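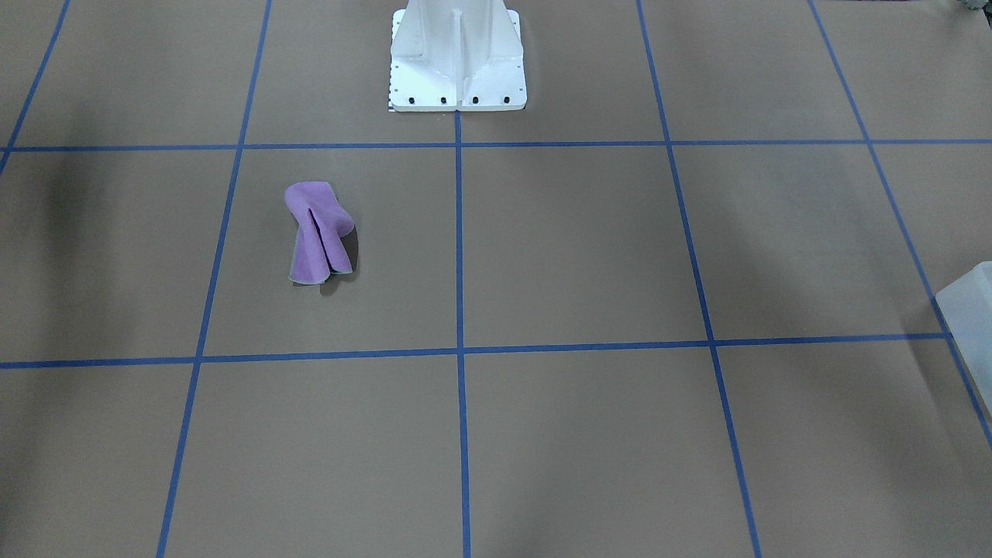
Best way to tape a grid on a paper covered table?

Posted by Killian Hoarau, March 26, 2018
2,768 views

Hi all, hoping someone here has done this. I've got a big table, covered it in brown kraft paper off a roll, then blue tape on top to split it into boxes. 7 strips total, five going one way and two across. Idea is each box is a spot for one thing so stuff gets put down in the same place every time and we can find it. Small items mostly, cups, cloths, that sort of thing.

Works ok for now but I have to redo it before November and want to do it better. What's bugging me:

1. Round stuff. A plastic cup is fine standing up, but on its side it wants to go wherever. The pale yellow-green ones are light and the tape edge is way too thin to stop anything. Don't want to glue blocks down or anything like that, table has to be clearable.
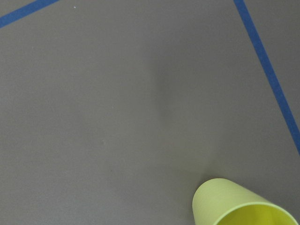

2. Paper ripples. I pulled it as flat as I could and still got soft creases, and the back edge curls up into a wavy line. Tape seems to make it worse? or maybe it was always going to do that.

3. Getting the lines square. I eyeballed the first one off the middle and measured the rest from there. Not sure thats the right order. From one end of the table everything looks crooked anyway.

4. Taking it up. Last time I tried to lift a strip of tape off plain kraft it took a layer of the paper with it. So now I'm scared to move anything.

Soft things are no trouble at all. A purple cloth just gets dropped in a box and stays put, bunched up or not, doesn't matter.
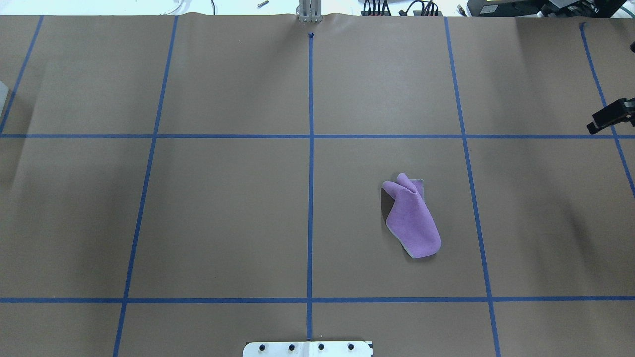 Mostly it's the flatness I care about, and whether I should skip the paper and tape straight to the table. Table top is nothing special but I don't want gunk on it. Paper is from a Huet roll, the tape is Temska painter's tape, the basic one. Thanks in advance!

Answered by ostus_shopgirl

Did this for years on packing benches, so quick brain dump, sorry for the mess.

Paper first. Cut it the night before and leave it flat with books on it - anything off a roll wants to curl back. Curl side DOWN. People put it curl side up and then fight the edges forever. That's your wavy back edge I'd bet.

Make the sheet bigger than the table if you can. Wrap it over the edge and tape underneath, not on top. Start with the long sides. Pull from the middle of each side, then work out to the corners, like stretching a canvas. If you start at a corner you push a big wrinkle into the opposite corner and there it lives.

Kraft moves with the humidity too. Taped down tight on a dry day, then it gets damp, it grows and there's your ripple. Can't really beat that. Leave the last side loose a day before you tape it.

Now the lines. Middle one first is correct! Don't change that. But snap it with a chalk line or at least a long straightedge, don't eyeball it. Then the two cross lines, and check those with the 3-4-5 thing: 3 units up one line, 4 along the other, diagonal should be 5. THEN the rest of the long ones, measured off the middle at both ends, not each off the one before. Measuring off the neighbor is how a tiny error gets big by the last strip.

And don't stretch the tape when you lay it. Big one. Stretched tape pulls back later and puckers the paper on both sides. Unroll a long piece, hold it up, let it relax, lay it down, then press with your thumb. Thumb, or a rag.

Looking crooked from the end is just perspective btw. Parallel lines always look like they're spreading. Measure the two ends of a box and if they match leave it alone.

For lifting - hair dryer on low, pull back on itself slow, nearly flat to the paper. Don't yank up. You'll still get some fuzz on plain kraft.

Answered by mudroomdave

just tape the table. i did mine on bare laminate, 2 years, no paper, no problems. tape comes up clean if you swap it before it gets old and crusty. any gunk comes off with a bit of cooking oil and then dish soap

cups - stand them up lol

Answered by Tilly R.

Disagree with skipping the paper, depends what the top is. If it's raw wood the tape will lift fibers and if it's painted it might lift paint. Try a scrap in a corner for a week, then decide.

Different idea for the flatness. Go heavier on the paper. Mine was the thin cheap stuff and rippled like crazy. Switched to a Stesano roll, much stiffer, cost me more obviously, and it mostly lies down by itself. I go through roughly 300 feet a year, two benches.

For the cups, a square of that grippy shelf liner. Cut it a bit smaller than the box and lay it in, no glue. Cup on its side doesn't go far on that, and you can pick the whole thing up when you need the table clear. Wash it once in a while, it gets dusty and stops griping.

Also check the table is level!! Put a marble on the bare top before the paper goes on. Mine had one short leg and I'd been blaming the cups.

Comment from Killian Hoarau

Thanks, super useful. Curl side was definitely up, oops. And I was stretching the tape as well, I pull it tight to keep it straight. Will do the wrap under thing if the sheet is wide enough, need to measure. Getting shelf liner this week.

One more - do you number the boxes? Thinking marker on the tape, but not if it bleeds through.

Comment from ostus_shopgirl

Marker on the tape is fine, let it dry before you lean on it. Write on a spare bit first and stick that on top, then you can peel the number off without redoing the line.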